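Print this page | E-mail this page

Speaker notes: Keeping the drive cell honest
Trinidad Barrios, Griltisow workshop day
Last updated: June

OPENING (keep it short)

I was asked to give a cheerful talk on how the Brostel cell has settled in. I'll do the settling-in part. I am less sure about cheerful.

The cell takes drives out of desktop towers and puts them back. One arm, one table, one tower at a time, lying on its side with the panel off. The brochure version is that you teach it once and it runs. I have looked after it since it arrived and I have never had a week where I taught it once.

Ask the room: who has been told a cell is "set and forget"? Wait for hands.

WHAT ACTUALLY NEEDS SETTING

Start with the grip, as most of the trouble starts there. The carrier is blue plastic and it flexes. Two fingers close on it from the sides. Too light and the drive droops as it goes down into the case. Too hard and the plastic bows, and then it won't line up with anything. People want a number for this. I have one written on the cabinet door and I don't trust it past the end of the week. 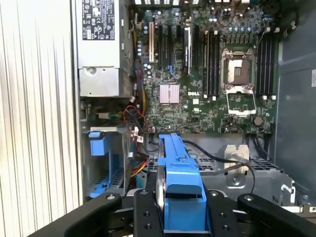

Wires are the other half of it. A person putting a drive in will push a loose cable aside with a knuckle and not remember doing it. The arm goes where it was told. So before any run we dress the cables by hand, and we keep them out of the path down to the bay. I've asked Miranda, who sold us the planning software, when it will handle a cable that has moved by a finger's width. The answer was a slide.

Say this slowly: every "automatic" run on this cell begins with somebody tidying wires.

Second thing is where the tower sits. The table is ribbed aluminium and the ribs are very good for bolting things to. They are less good at stopping a steel case from creeping when it gets nudged. We check the position at the start of each shift and again after anyone leans on the table, including people who say they didn't.

(If asked about vision: yes, there is a camera at the wrist and another looking at the table. They help. I still check with a square.)

Third, the approach height. The first program we were given brought the drive in low over the case to save time. It saved 3 seconds a cycle. It also left very little room over the case edge, and I put the height back up on the first Monday. I have been asked twice to put it down again. My answer is the same.

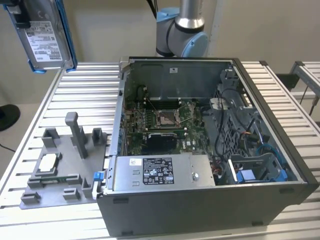 LOOKING AFTER IT

My routine, for anyone who wants to copy it. None of it is clever.

- Start of shift: fingers wiped, bolts on the fingers checked with a driver. Checked means turned, not looked at.
- Arm cable: follow it by hand along its whole length, feeling for flat spots.
- Every 26 towers: stop, put the test carrier in, try it by hand for play.
- Every 500 cycles: finger pads off, compare with the new ones in the drawer. Swap them if there is any doubt.
- Fixtures: push each post and clip sideways. If it gives, it comes off.

The 500 came from Onell, who supplied the pads. I'd call it hopeful. Ours have wanted changing sooner, and I think that is down to the edges of the metalwork. I can't prove it yet, so please don't quote me.

A word on the fixture plates. They are the part visitors walk past. When the arm misses, it gets blamed, the program gets blamed, and twice now the fault was a holder that had worked a little loose. I now suspect the fixtures first. The wall panel gets the same push test as the one on the table, and after any change to it we run the arm up to each holder at slow speed with a hand on the stop.
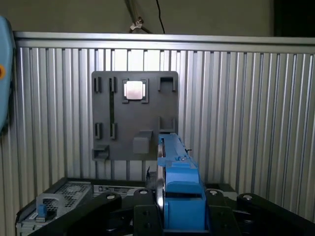
Blue gripper in front of the wall panel. The small metal block is in its square holder, upper centre.

REPAIRS

We have had 7 stops long enough to write down. I won't read them all out. Most were small: a screw, a pad, a cable tie put on by someone in a hurry (me). One was a real fault in a joint and the supplier sorted it, after a long conversation about whether it was a real fault.

Keep the log on paper next to the cell. The one on the server was beautifully laid out and had nothing in it.

IS IT WORTH HAVING?

Expect this question first. I think so, for long dull batches of the same model. For a mixed pallet, I'd still hand a screwdriver to a person. Anyone who has figures that say otherwise, please bring them to me at the break, with the setting-up time left in.

Leave ten minutes for questions. Spare pads are in my bag if people want to handle them.

Print this page | E-mail this page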